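Cold brew, or how I finally quit the drive-thru

I've been putting off writing about coffee because everybody with a kitchen and a keyboard has written about coffee. But three of you asked in the comments on the bread post, and my sister asked me at dinner, and then my neighbor Florencia Insaurralde stood on my porch with an empty mason jar and a look on her face. So okay. Coffee it is.

Some background. I moved into this apartment in December, and the only place to get a decent cup on my way to work was a drive-thru called Nerkia, which has a very good iced latte and a very slow line. I told myself it was a treat. Then it was a treat I had every morning, and twice when it was raining. I sat down one night with my bank statements and a highlighter and added up the Nerkia charges, and the total was $1,305. I went and got a glass of water and added it up again. Still $1,305!

I already owned a coffee maker, so you'd think that would be the end of it. Mine is a Plarus that my parents gave me when I finished school, and it makes coffee that tastes like the inside of a thermos. I've cleaned it with vinegar. I've cleaned it with the little tablets. I don't have the heart to throw it out (hi Mom) so it lives on top of the fridge next to the fondue set.

Cold brew sounded fussy and it's the least fussy thing I make. You put coarse grounds in a big jar, you fill the jar with cold water, you stir it, you put a lid on, and you go to bed. In the morning you strain it. That's all of it. I kept looking for the hard part.

I did get it wrong the first time. I used regular pre-ground coffee from the back of the cabinet and it turned into mud - I mean real mud, it clogged the strainer and then it clogged the dish towel I put under the strainer, and I ended up standing at the sink at six in the morning squeezing a towel like I was milking something. Ask for the coarsest grind they have. The guy at Mousavi, the little grocery over by the post office, will grind it for you while you wait, and he'll tell you what he thinks about your choice of beans too, whether you want it or not. He's usually right, so I've stopped arguing.

My amounts, for the people who like amounts: one cup of grounds to four cups of water, in the fridge overnight. It comes out strong, so I cut it with water or milk when I pour. If you like it weaker, use less coffee. If you like it stronger, I worry about you a little, but go ahead. It keeps for the week. I've pushed it longer than that and it started to taste like cardboard, so now I write the day on a piece of tape and stick it on the lid.

The thing I got snobby about is the glass. I used to drink it out of a plastic souvenir cup from a baseball game, and I really do think it tasted worse. I can't prove it. My friends think I'm making it up. But since I switched to plain clear glass for everything I've been enjoying it more, and clear glass looks so nice with the milk going down through it in those slow clouds.

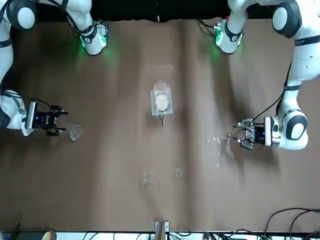
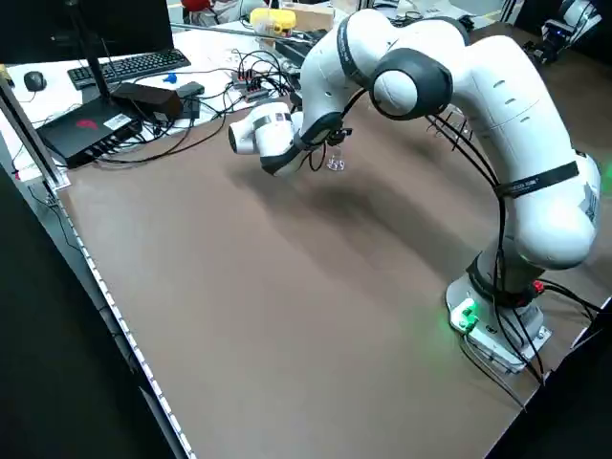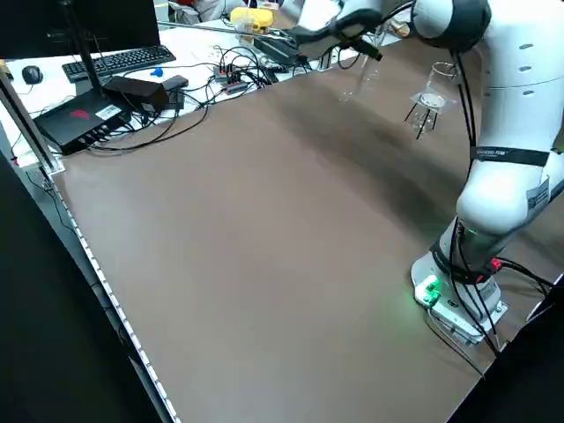
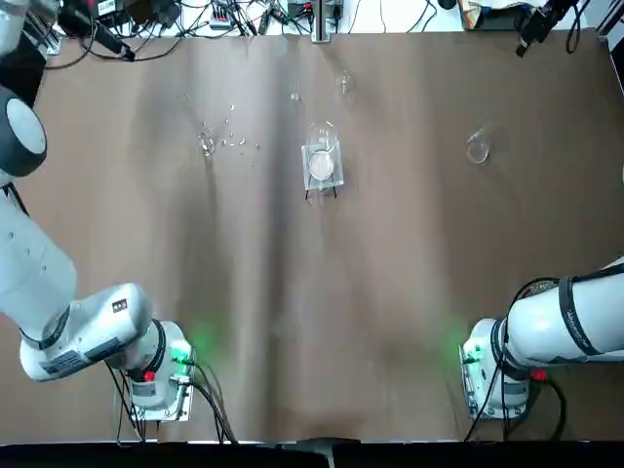

You don't need to spend much, either. Thrift stores are full of glass. I found a tall pitcher with a pour spout for $3 and a set of tumblers that almost match, and the only new thing I bought was a fine mesh strainer, a Tendeo, for $10. It's held up fine except that the handle gets a bit wobbly if you bang it on the side of the trash can, so don't do that. I do it every time.

Florencia takes hers with condensed milk and a pinch of cinnamon, and I was ready to be rude about it until I tried it. Now I keep a can in the door of the fridge. She also freezes leftover cold brew in ice cube trays so her second glass doesn't go watery, and I'm annoyed I didn't think of that on my own. If you only take one idea from this whole post, take the ice cubes.

I still go to Nerkia once in a while, mostly when I've forgotten to start a jar the night before. The girl at the window asked if I'd been sick.

Next up is probably the iced tea post, if I can get the lemon situation figured out. I've got a jar of hibiscus going in the fridge right now and it has already stained one shelf and my good wooden spoon. If you know how to get hibiscus out of a wooden spoon, please leave me a comment.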